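Workshop notebook, laundry end. June, started 10.40, kettle already on its second outing.

Machine 1 and its surroundings today, plus the drinks shelves, as Nyokabi wants the whole room in the book and drinks are apparently part of the room. Door drawing still to come from Josphat, who has had the good pencil for a week.

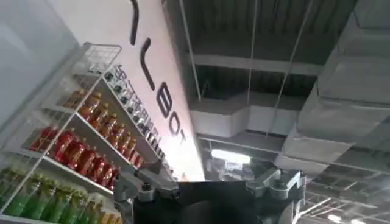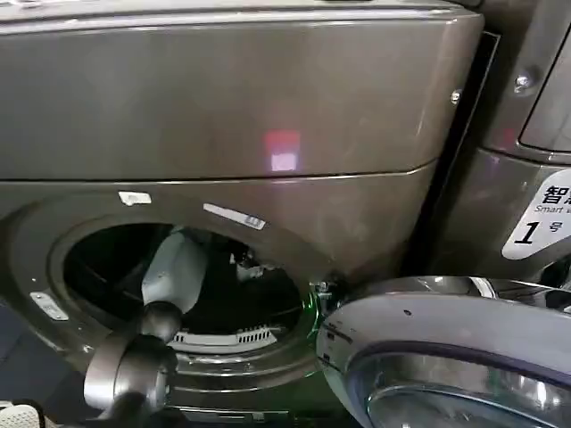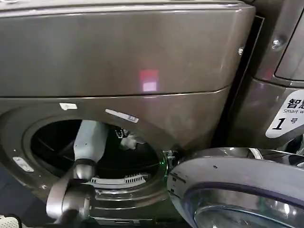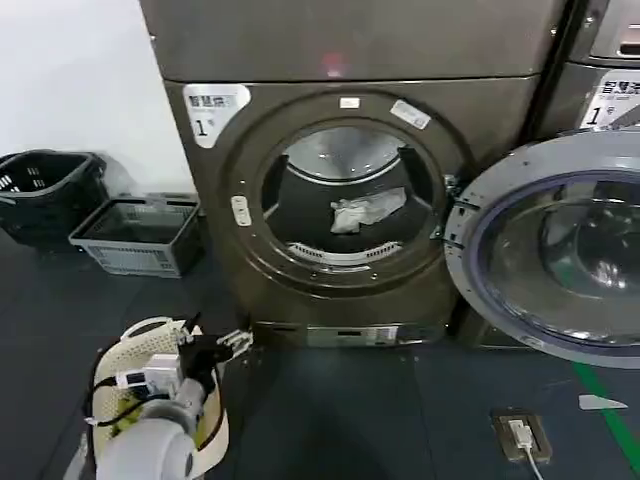

Photos: Solange Caron / Multby workshop

Drinks first. Bottles are shelved by colour, amber over red over green, with the dark caps on the tier above. I have no objection to this. I only note that more thought has gone into it than into where we keep the spanners.

Machine. Front loader, brown-grey or bronze-grey depending on who you ask (Solange says bronze, Berwyn says "washing machine coloured"). Matching unit stacked on top, twin standing to the right. The label on the lower machine has a large 1 on it. So has the label on the twin. I had been writing "machine 1" in this book with great confidence. From now on: 1 LEFT and 1 RIGHT, and whoever writes plain 1 buys the biscuits.

Door opens to the right. Fine for 1 LEFT taken alone, less fine if you want to stand between it and 1 RIGHT, so baskets go on the wall side. Black basket and grey basket over there by the white wall, cream one out in front. Jeptoo would like one colour per job. I would like one job per basket, we can start with that.

White cloth in the drum of 1 LEFT with the door open. Please check by hand as well as by eye before anyone shuts it, right round the gasket. Small things go into those folds and become somebody's summer project. Same for the slotted piece at the bottom of the opening: look along it, don't poke it. Berwyn.

Small stickers round the opening: leave them on. I know they look untidy. The last one we peeled took an afternoon and most of a bottle of Biromo, and the patch is still tacky.

Spin settings, for the log: 1000 for towels, and the 3000 somebody has pencilled on the Phetsri sheet is either a slip or a threat. Corrected to 1000, initialled.

Towel count stands at 51. It was an even number in May. No further comment.

To do
Tape "LEFT" and "RIGHT" on the machines, low down, clear of the existing labels
Ask Dresorance for the gasket price again
Move black basket somewhere a foot won't find it
Pencil (Josphat)

14.15. Tape has been found. It is brown, on a brown machine. Used it anyway.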